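Chapter 4

Choosing Equipment for the Traveling Club

What you will find in this chapter
The difference between a home set and a club set
Boards that roll, boards that fold, and boards that do neither
How many spare pieces to buy, and which ones
Storing, packing and counting in
Exercises and a short planning project

If you have ever offered to bring the backgammon boards to an evening of games, you will already know that a club set leads a harder life than a home set. At home a board comes down from its shelf on a Sunday, is played on by two people who like it, and goes back up again with all its checkers in their slots. A club board goes into the trunk of a car, up a flight of stairs, onto a table that may well be sticky, and under the elbows of eight or nine different people before the night is out. Then it does the whole thing over again next week. We have spent three chapters on the rules, the opening moves and the running of a small tournament, and I hope you enjoyed them, but none of that is much use without something to play on, so in this chapter we will go shopping.

I should say at the start that I am fond of nice equipment. I own a Larer board with inlaid points that I would be sorry to lose, and I have no wish to talk you out of buying one like it for yourself. A club buyer has to think differently, though, and the first habit to learn is to ask what will happen to a thing on its worst evening. Will the hinge hold if somebody leans on it? Can the playing surface be wiped? If a single checker rolls under a radiator and stays there, can you buy one more, or must you buy a full new set of 30?

4.1 Three kinds of board

Most of the boards you will meet belong to one of three families. The first is the case board, which opens like a small suitcase and has the playing surface built into its two halves. It protects the checkers well and looks handsome on a table, and players like the pleasant rattle of dice against a raised side. Its weak points are the hinges and the latches. When you look at a case board in a store, open and close it several times, then lay it flat and run a finger across the middle. The two halves should meet at the same height. If they don't, you will hear about it from every player who sits down.

The second is the roll-up board, usually made of vinyl, felt or soft leather. A good one lies flat within a minute or two of being unrolled, and a poor one curls at the corners all evening and has to be held down with coffee cups. Roll-ups are light and cheap, and you can carry ten of them under one arm (I have done it, in the rain, and only dropped two). The dice will tend to wander off the edge unless the board has a stitched rim, so you may want to buy a shallow tray or a pair of baffle boxes to go with each one.

The third is the flat board, a single rigid panel with a low lip. It doesn't fold and it doesn't roll, and for that reason it plays beautifully and travels badly. The Kirkden Games Club, whose records I will borrow from now and then in this book, kept flat boards for its first two seasons and then gave them to the library, where they have stayed on one table and been perfectly happy.
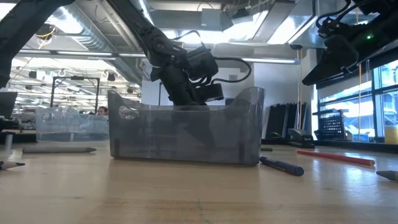
Before you settle on one of these, it is worth measuring the tables you will be playing on. This sounds almost too simple to put in a textbook, and yet I have seen a lovely order of tournament-size boards arrive at a hall where the tables were a hand's width too narrow. Take a tape measure along, write the figures down, and allow room on each side for the dice cups, a clock if you use one, and the inevitable plate of cookies.

4.2 Checkers, dice and cups

Checkers wear better than people expect. A decent resin checker will outlast the board it came with, and it can be washed in warm soapy water and dried on a towel. What matters far more for a club is that all of your checkers are the same size. If you buy five sets this year from one maker and five the next from another, you will end up with two sizes that are only just different, and they will mix. A Litov checker is a touch thicker than an Andrade checker, for instance. Either will do very well by itself, but a column of both leans over in a sad sort of way. Choose one maker at the beginning and stay with it as long as you can.

Wooden checkers are lovely in the hand, and I would not be without mine at home. They do swell a little in a damp room and they take up spills, so for club use I would leave them alone unless your evenings are very dry and very well behaved.

Dice are the item you will replace most often. They roll off tables, go home in pockets, and are borrowed for other games by people who mean to bring them back. Buy them in one size and in two colors, so that each player at a board has a pair that is plainly his or hers, and keep a jar of extras with a screw lid. Precision dice are a pleasure to use and cost a good deal more. Many clubs keep a few pairs for the final rounds of a tournament and use ordinary dice the rest of the year, and I think that is a sensible way to go about it.

As for cups, look inside before you look outside. A cup with a small ridge around the inner lip makes the dice tumble as they leave, and that settles a good many arguments before they start. Lined cups are quieter. In a room with twenty games going at once you will come to care about quiet very much indeed.

4.3 Working out what to buy

Let us work through a full example together, and please do have a pencil handy. The Kirkden club expects 40 players at its opening night in September. Two players share a board, so it needs twenty boards. The club has decided on roll-ups, and each comes with a full set of checkers, which makes the order a simple one. To that it adds one spare set of checkers for the whole club, a jar of dice, and two extra cups – nothing grand, but enough to cover an ordinary run of bad luck.

The club's budget for the year is $2,525. It sets aside $90 of that for spares and repairs, and the buyer is not allowed to touch this money on the first order, however tempting the catalog. I would ask you to notice how small the repair fund is beside the whole. A club that buys sturdy, plain equipment seldom needs more. One that spends everything on the first day will be passing a hat the first time a hinge gives way, and hats are hard to pass twice.

You may find that your own numbers don't come out so neatly. Perhaps an odd number of people turn up, or half of them bring boards from home. Ask your regular players what they own and whether they are willing to lend it, and write the answers down with a name beside each board. Borrowed boards should be labeled on the underside with a bit of removable tape and sent home the same night.

4.4 Packing up

Set aside ten minutes at the end of every evening, and announce it while people still have their coats off. Each pair of players counts its own checkers, fifteen of each color, before the board is rolled or closed. The dice go back to the jar last of all, when the tables have been cleared and you can see the floor. Roll-ups should be rolled with the playing side outward, and stored standing up if you have the height for it. Case boards are better lying flat, and never under anything heavy.

Key terms for this chapter
Baffle box: a small box with slanted shelves through which dice are dropped
Case board: a hinged board that closes to hold its own pieces
Lip: the raised edge of a board or cup
Point: one of the narrow triangles on which checkers are placed

Exercises

1. Visit a store or look through a printed catalog and find one board from each of the three families. For each, write a paragraph on how you think it would fare after a year of weekly use.

2. Your club has thirteen boards and expects twenty-eight players. Suggest two ways of running the evening without buying anything new.

3. Rework the Kirkden order using case boards at a price you have found yourself. What would have to be given up to stay within the budget?

Planning project

Draw up a full equipment list for a club you belong to or would like to start. Include the size of the tables, the number of boards, the spares, and where it will all be kept between meetings. Keep your list somewhere safe, as we will come back to it in Chapter 5 when we turn to clocks and scoring.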